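Golob House - Kitchen Gallery
Home | Rooms | Kitchen | Booking | Getting Here

Pots

The kitchen at Golob House is shared by everyone staying in the building. It is on the ground floor, through the door past the coat hooks, and it is open day and night. This page covers the pots and where they are kept. Dishes, baking pans and the pantry shelf have their own pages.

Most of what we have came with the house or was bought at the Gillden store in Brarnness. There is no full matching set. We replaced the worst of the old pots last September and kept the ones that still sat flat on the burners.

Sizes

The small pots are good for oatmeal, eggs, or soup for one or two people. The medium ones will do pasta for three. If you are cooking for a larger group, ask at the desk for the Tondent stockpot. It is kept in the hall closet with its lid and takes up most of a sink, so please bring it back to the closet when you are done.

Lids are in the drawer to the left of the stove. They are not sorted. One of them has a chip on the knob and is still fine to use.

Stacking

Pots can be stacked two high. Three high is too many - the top one slides when somebody bumps the table. Leave the handles pointing the same way so that the next person can lift the top pot off with one hand. Put a dish towel between them if the lower one has a light finish, as the steel leaves gray marks that are hard to get out. Baking soda and a damp cloth will usually do it.

Washing

Use the soft side of the sponge on everything. Steel wool is under the sink for the oven racks only. If something has burned on, fill the pot with warm water and leave it overnight with a note on it. Pots should be dried before they go back on the stack.

The table gets wiped at the end of every meal, including the side along the wall.

Missing or broken items

If a handle is loose, set the pot on the windowsill and write it on the sheet by the refrigerator. We go through the sheet when we restock. Please don't tighten handles with a table knife. We have lost 2 knives that way.

Guests sometimes ask if they can leave their own cookware for the next visit. You can, as long as it has your room number on it and fits in the tall cupboard. Anything without a number goes into general use after the season ends.

More in this gallery: Plates and Bowls - Baking Pans - Pantry Shelf - Dining Room

Two pots on the white table. The polished steel one is on top, and the cream-white one under it has a thin reddish-brown loop handle on the side. Both have chunky white handles.

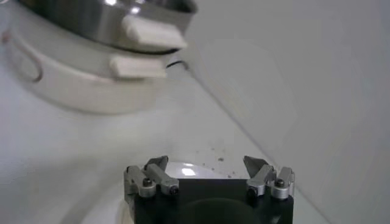 Page last changed: May 8, 2022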